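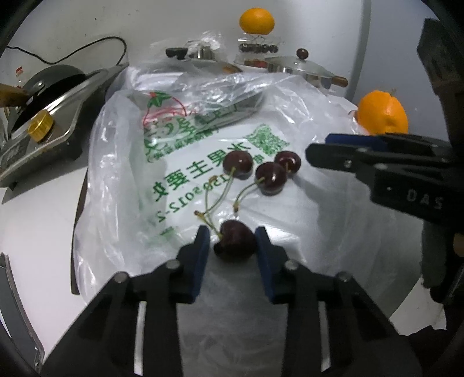
Setting up a cherry station with hand-held grippers

Evetti, fruit prep bench guide
Last updated 31 December 2025 by Hongjun Shen

This page is for prep staff who will be recording fruit picks at the bench before the automated line goes in at Praltuneck. You don't need any background in robotics. If you can sort cherries by hand you can do the work, though it will feel slow for the first few shifts.

What you need

A pair of hand-held grippers, charged
Loose cherries with the stems on
A plastic bag to lay flat under the fruit
One or two larger fruit, such as oranges
A tray for finished fruit

Step 1. Lay out the bench

Spread the bag flat on the table and put the cherries on it. Leave the stems tangled if that is how they come out of the box. The Joly software learns from what you give it, and tidy rows of fruit don't match what comes in from the growers. Pots, appliances and containers can stay at the back of the bench where they normally live.

Step 2. Check the pads

Wipe both blue pads on each gripper with a damp cloth, then a dry one. Juice builds up quickly and a sticky pad will drag the fruit. If a pad is lifting at the corner, swap the gripper and put the old one in the repair tub.

Step 3. Bring the jaws down around the fruit

Open the jaws and lower them until there is one on each side of the cherry. Close on the body of the fruit and keep off the stem. Squeeze until the cherry stops rolling, then lift. A bruised cherry goes in the reject tray and you carry on. Don't delete the recording. Mark it as a reject on the tablet.

Step 4. Use the second gripper for tangles

Where two stems are crossed, hold one cherry still with the left gripper and draw the other away with the right. Pull along the line of the stem. If it snaps, mark it the same way as a bruise.

Step 5. Finish with an orange

End each set with one orange. The wide grip gives the software a second size to work from, and it gives your hand a change.

How many to do

A full set is 89 picks. The target for the whole bench is 2,000 by the end of June, and 1,091 are already in. No one has a personal quota. Swap out after each set and do something that uses your hands differently, like labelling or trolley returns.

What changes on the floor

When the Kemine arms start, they will take over cherry sorting on the early shift. The five sorting positions move to checking, reject handling and line restart. Hours and pay grade stay as they are. Training for the restart role is done on paid time and you can put your name down with Hongjun.

Some of you have asked if recording picks means training your own replacement. The sorting task is going, and we said so at the staff meeting. The checking roles are set out in the roster, and anyone who would sooner move to packing or dispatch can ask for that before the changeover.

Problems

Jaw won't close fully: look for a bit of stem caught at the hinge.
Tablet shows no recording: restart the gripper, wait for the tone, redo the last pick only.
Sore wrist or thumb: stop, tell your lead hand, and fill in the injury form the same day.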